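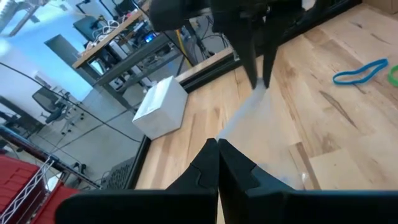
My afternoon at the Nanuditz courthouse open day

4 September 2019

I'd walked past that courthouse for years and never once gone in, so when they opened the doors for the day I was in line before lunch. So were a lot of other people! They let us through in groups, and mine got the second-floor courtroom first, the one where the Bomholm murder trial was held.

It's smaller than it looks on TV. The public benches are hard as anything, and I kept thinking about the families who sat there through 74 days of hearings, plus two appeals after that. Our guide (a retired clerk, very dry) told us the file ran to 2457 pages and had to be moved between floors on a cart.

Then we went down to the holding cells – three of them, painted a sort of hospital green – and everybody got quiet. A woman next to me asked about the death penalty and the clerk said he'd explain procedure all day long but he kept his opinions at home. Fair enough.

The record room was my favorite part. They had old sentencing ledgers out under glass, in handwriting I could barely read, and I stayed so long I missed the mock trial. Coffee after at Jara, across the square, where the line was nearly as long as the one for the cells. They're doing it again in May, and I'm going straight to the mock trial.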